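Ticket 941: Second arm cell, parts and budget for next year
Opened by: Inmaculada Figueroa
Assigned to: Begoñe Villanueva
Status: Open, waiting on quote
Opened: August 2018 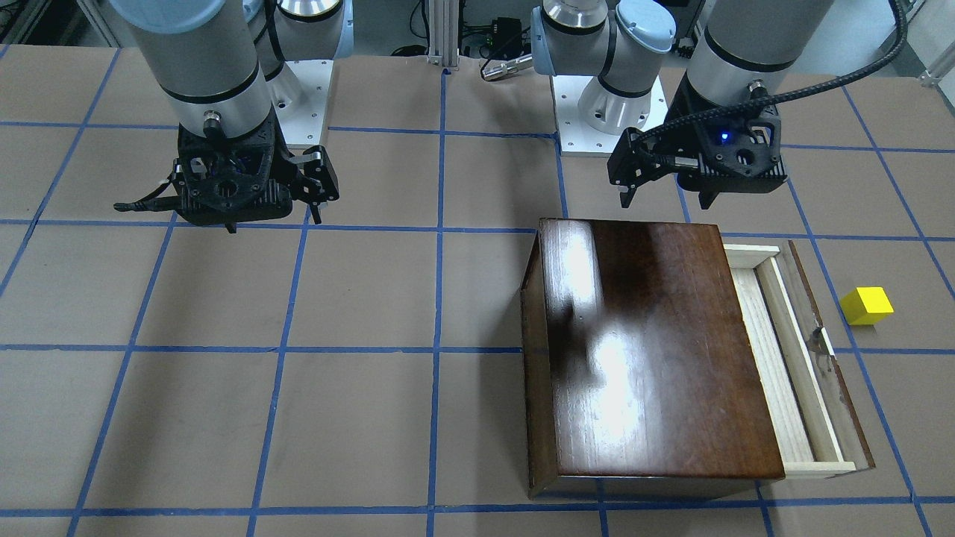 I am opening this as a support ticket because the purchase form has no place for the back-and-forth, and last time half of it ended up in email and was lost. The request is for a second two-arm cell to go next to the one we already run. Before I put a number in the plan I need to know which parts of the current cell we would buy again, which we would change, and what we should hold as spares for both.

The work is the small-object work: drawers, boxes, cubes, putting one thing in another. The arms do not need to be bigger or faster for that. What we lose time to is cables, grippers and resetting the table.

3 comments so far on the purchase form, copied in below so they are all in one place.

Comment from Begoñe Villanueva
Start with the grippers. We have two in use and one on the shelf, and the one on the shelf has a bent finger. If either working gripper goes down we are stopped until Ririk ships one, and in May that took nine working days. I would not buy a second cell without two good spare grippers on the same order. If the budget gets cut, cut something else.

Comment from Inmaculada Figueroa
Agreed on spares. Can we use a different gripper on the new cell? Puvham sent a price that is lower than Ririk's and says the mount is the same.

Comment from Begoñe Villanueva
The mount may be the same but the connector is not. I checked the drawing. We would need an adapter at each wrist, and the adapter adds length below the wrist, so all the taught heights would be off. It also means two kinds of spare. I would pay more and keep one kind.

Log of what we checked

Entry 1. Wrist cables.
Fault: left arm gripper drops its connection during long runs. It comes back after a restart of the gripper driver.
Checked: swapped the cable at the wrist. The fault stayed. Swapped the other end. The fault went away for two days and then came back.
Result: not solved. Begoñe thinks the plug is being pulled when the wrist turns past a certain angle. We limited the wrist range in software and have had one drop since then. One is still too many for an overnight run.
Budget effect: add two spare cables per arm. Ask Ririk if they sell a longer one. A longer cable is cheap next to an engineer driving in at night to restart a driver.

Entry 2. Base plates.
Fault: none. I am logging this because the plates were made by a local shop and we do not have a current price for them.
Checked: the drawing is in the shared folder. The hole pattern matches the arm manual. The shop has closed, and Sarkine can cut the same plates but wants a minimum order of four.
Result: we need two for the new cell. The other two go on the shelf.
Budget effect: small. Put it down as four plates so it does not come back as a question.

Entry 3. Table covering.
Fault: the brown paper wears through where the grippers touch down, and the blue tape lifts when the paper moves.
Checked: tried a rubber mat. Small cubes tipped less, but light boxes would not slide on it at all, and several of our tasks need them to slide. Went back to paper.
Result: stay with paper and tape on both cells. Replace when torn. The grid has to be laid out again each time, and that takes most of an hour if it is done with care.
Budget effect: one line for paper and tape for the year. I would also like a flat metal template with the grid corners marked on it. Sarkine could cut that on the same order as the plates.

Entry 4. Drawer boxes.
Fault: wooden drawers stick in damp weather and the arm stops on a force limit.
Checked: sanded the runners on two boxes and rubbed candle wax on them. Both are fine now. The shiny lids are a separate problem — the overhead lights reflect off them and the vision step sometimes misses the lid edge.
Result: waxing is now part of the weekly list. For the reflections we tried turning off one row of lights, which helped, but then people at the next bench complained.
Budget effect: diffuser panels for the lights over both cells. Begoñe has a price from the building supplier. It is not much.

Entry 5. Power and space.
Fault: none yet.
Checked: the wall circuit will carry a second cell but not a second cell and the compressor together. The compressor would have to move to the other wall.
Result: an electrician needs to look at it before we sign anything. I asked facilities and have not heard back.
Budget effect: unknown. This is the one number I am not willing to guess.

Update from Inmaculada Figueroa
Ririk answered. The arm we have is still sold, but the controller has been replaced by a newer one. The new controller will run the old arms. The old controller will not run arms with the new firmware. So if an old controller fails we cannot just borrow from the new cell, unless we move the arms over with it. I asked if they would sell us an old controller as a spare and they said they have refurbished ones with a 50 day warranty.

Delivery for a full cell is 54 days from the signed order. That does not count plates, table or wiring.

Update from Begoñe Villanueva
I would take one refurbished controller if the price is fair, and run it hard during the warranty so we find out early. Please also ask if service visits are billed per cell or per site. Last year's bill had travel on it twice for the same day.

On timing, I can have the table and posts ready before the arms come. I can't do that and keep the current cell running overnight, so we should plan for a slow month.

Open items
- Revised quote from Ririk with two spare grippers and eight spare cables
- Price for a refurbished controller
- Sarkine price for four plates and the grid template
- Electrician visit
- Service billing, per cell or per site

Begoñe is holding the Puvham quote in case Ririk comes back too high. I will update this ticket when the electrician has been.

3 comments | 0 shares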